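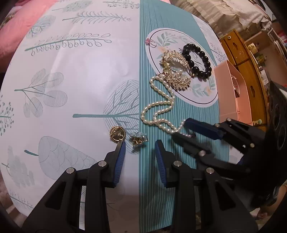
Filed under: Mobile & Broadband > Switching

The pre-switch inspection, with comments

I moved my number from Valteo to Ketico in January, and I have since been asked to look over the phone arrangements of two relatives and a neighbour. The checklist grew out of that. I've filled it in for my own line, comments included, so you can see how badly a person can score and still make calls. Mark each item Pass, Fail or Not Checked. Be generous with Not Checked.

PART A. THE OLD CONTRACT

1. End date of contract located and written down.
FAIL. The app says one thing, the last bill says another, and the woman on the phone gave me a third and sounded the most confident. I went with the bill. If yours all agree, frame them.

2. Leaving charge confirmed in writing.
PASS. £64, which Valteo calls an "early completion amount", as though I'd handed in my coursework ahead of the class. Ask for it by chat and save the chat. The window wipes itself when you close it.

3. Handset paid off, or not.
PASS. Mine was. My cousin Hauwa Isah believed hers was too, on the grounds that it had a crack in it and felt old. Check the airtime and the handset as separate agreements. Either can outlive the other.

4. Extras identified.
FAIL. I was paying £3 a month for something called Womden Protect. I don't know what it protected. I rang to ask and was offered the premium version.

5. Voicemails worth keeping saved elsewhere.
NOT CHECKED. They go when the line goes. I remembered this on the bus, two days after.

PART B. SIGNAL

6. Signal tested in every room where calls are taken.
PASS. Borrow a phone on the new network, or buy the cheapest pay-as-you-go SIM they do, and walk about with it. Make real calls. Bars are a sort of mood lighting and two makes of phone will disagree about them in the same chair. My results for Ketico: kitchen good, front bedroom good, back bedroom usable if you face the wardrobe, bathroom excellent, for all the good that does anybody.

7. Signal tested at work.
PASS. This was the whole reason for moving. On Valteo I took calls in the stairwell with the fire door propped against my foot, and Amber Lockwood from accounts knew more about my boiler than I'd have liked. On Ketico I can sit at my desk. She has asked how the boiler is, so I may have to go back out there and tell her.

8. Wi-Fi calling switched on and working.
FAIL, then PASS. Turned on in the phone, turned off in the account. Both have to be on. The account setting is under Preferences, then Voice, then a page that wants you to log in again.

9. Coverage map consulted.
PASS, for what it's worth. According to the map my mother's house has outdoor coverage. She has asked me to pass on that she lives indoors.
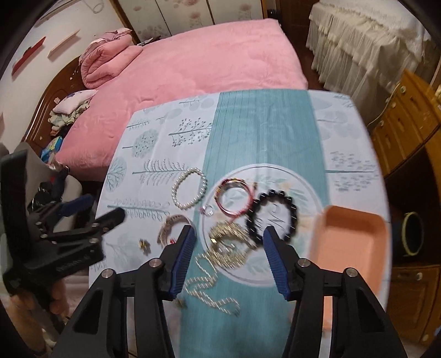 PART C. THE NEW PLAN

10. Allowance compared with what you use.
PASS. Look at three bills, then pick. I'd been buying 400 minutes and talking for a fraction of them. Roald Bakke next door had unlimited everything and uses his phone as a torch. We have got him down to the smallest plan they sell, and he has asked if the torch is included.

11. Price rise clause read.
FAIL. I read it. I can't claim to have taken it in. Find the line that says what the price will be in spring and do the sum in pounds. If there's a percentage plus another percentage, do it twice.

12. Charges outside the allowance looked up.
PASS. Picture messages cost extra on Ketico. So do calls to some numbers beginning with 08, among them, with some style, the one for complaints about charges.

13. Roaming.
NOT CHECKED. I'm going nowhere. If you are, check the daily charge and whether there's a cap, and put the answer somewhere you can read it without data.

PART D. THE MOVE ITSELF

14. Switching code requested and received.
PASS. Text for it. It came in under a minute, followed by four texts asking whether I was happy. The code runs out after a while, so don't collect it for fun.

15. Account reference to hand.
PASS. Mine ended in 3098 and I have now read it aloud to so many people that I could sing it.

16. Bank and email log-ins checked before the SIM goes dead.
FAIL. Anything that texts you a code will text it into the void for an afternoon. Pay your bills the night before. Funmilayo Afolabi at the Adeyemi phone shop on the parade tells every customer this, and she told me, and I nodded.

17. Old SIM kept until the new one has made and received a call.
PASS. Receiving is the half people forget. I could ring out by 11 in the morning and nobody could ring me until teatime. It was a lovely day and I'd recommend it.

18. Direct debit with old network left alone until the final bill.
PASS. Cancel it too early and they write to you in bold.

PART E. A MONTH LATER

19. First bill matches the plan.
FAIL. Charged for a part month, a full month in advance, and a delivery fee on a SIM I collected in person. The fee came off after one call to a very pleasant adviser called Hauwa Okonkwo. The rest, she explained, was correct. She explained it well and I still couldn't pass it on.

20. Dropped calls counted for a week.
PASS. One, and I was in a lift.

21. Womden Protect confirmed cancelled.
NOT CHECKED. There's an email from them. I'll open it at the weekend.

Get our switching tips by email once a month. By signing up you agree to our privacy policy. You can unsubscribe at any time.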